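Mullosik Portable Induction Cooktop: Review for Small Kitchens

Stollgate Household Review, January 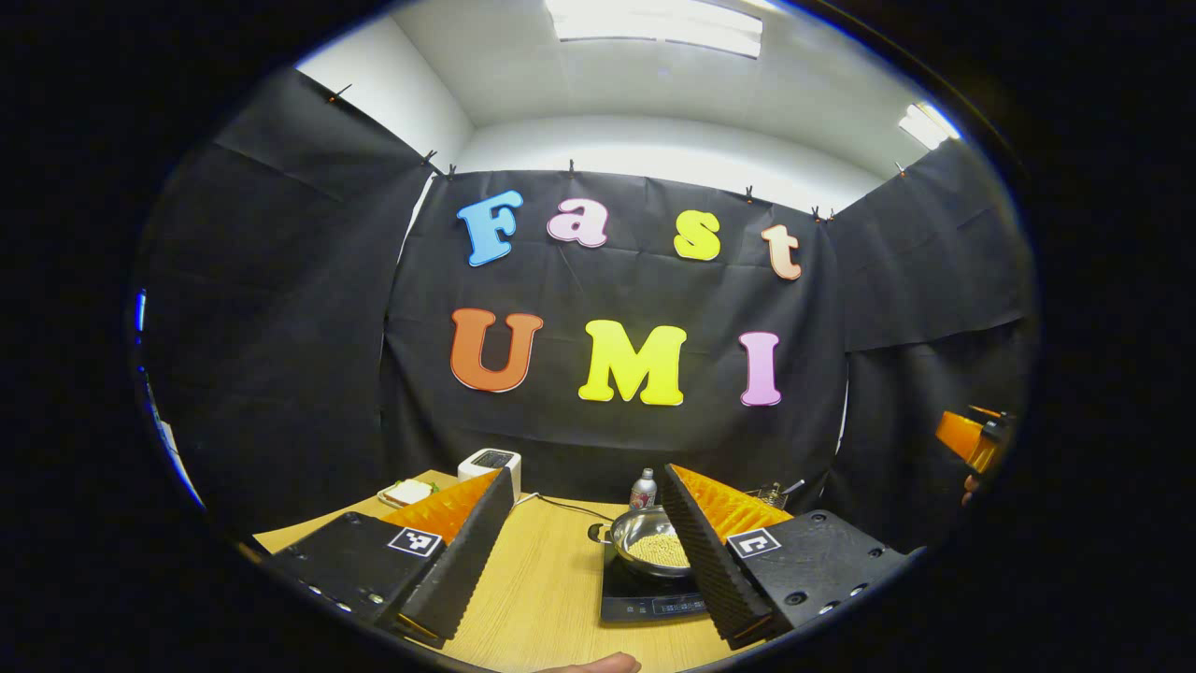
The cooktop on a wooden tabletop, with beans in a silver frying pan.

The Mullosik is a single-zone induction cooktop intended for apartments, offices and shared kitchens where a full range is not available. The unit under review was purchased at the regular retail price of $149. Testing was carried out over 2 weeks by Rasmus Liepiņa, who also reviewed the Brutex hot plate for this publication.

The black body takes up little of the table, and the small control panel sits along the front edge, within easy reach and away from the pan. The panel responded reliably to dry fingers. It was less dependable after oil had splashed on it, and several commands had to be entered twice.

Heating performance was good. A measured 400 grams of soaked beans warmed evenly in a shiny silver frying pan, with slight scorching at the center on the highest setting. Lower settings held a gentle heat well, although the step between the third and fourth levels is wider than it should be. Cookware must have a magnetic base. The reviewer's older Rimkutė saucepan was not recognized and could not be used.

Fan noise is noticeable in a quiet room and continues for a short time after cooking ends. The thin black power cable is adequate for a counter with a nearby outlet, but it tends to cross the work area when the outlet is off to one side. A longer cable leaving from the rear corner would be preferable.

Cleaning requires only a damp cloth once the surface has cooled. Crumbs do collect in the seam around the glass - a soft brush removes them.

The printed manual is clear on safety and weak on cooking times. Replacement feet may be ordered under part number 2484.

Rating: four out of five. Recommended for one or two people cooking simple meals. Households that regularly use two pans at once should consider a double unit.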